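Hitard to Open Second Furniture Repair Shop in Ploderum

PLODERUM, February 8, 2026 – Hitard, a furniture repair and refinishing company, will open a second shop in Ploderum in September. The new location will take in tables, chairs and cabinets from homes, schools and small offices.

The company has signed a lease on a former print shop on Radard Street. Renovation work includes new lighting, a separate finishing room and a loading door at the rear. The shop will open with 9 employees, and 2 apprentices will join them by the end of the year.

"A lot of good tables get thrown out over a bad joint or a worn top," said Réjean Bouchard, owner of Hitard. "Our first shop has a 12-week waiting list, and we want to bring that down."

Table work makes up the largest share of orders. Customers can ask for leveling, edge repair, new legs or a full refinish, and tables made in sections are accepted.
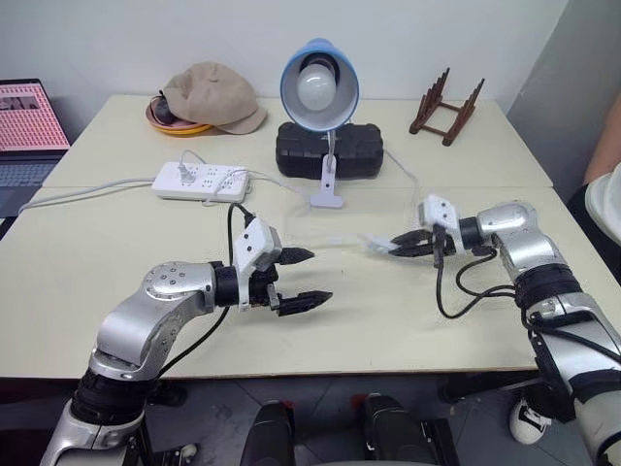 Services and Hours

Joon-young Myung, who has managed the company's finishing room since it was set up, will run the new shop. Drop-off will be by appointment. Written estimates cost $40, credited toward the repair if the customer goes ahead.

Pickup and delivery will be available within Ploderum. Orders already placed at the first shop will be completed there.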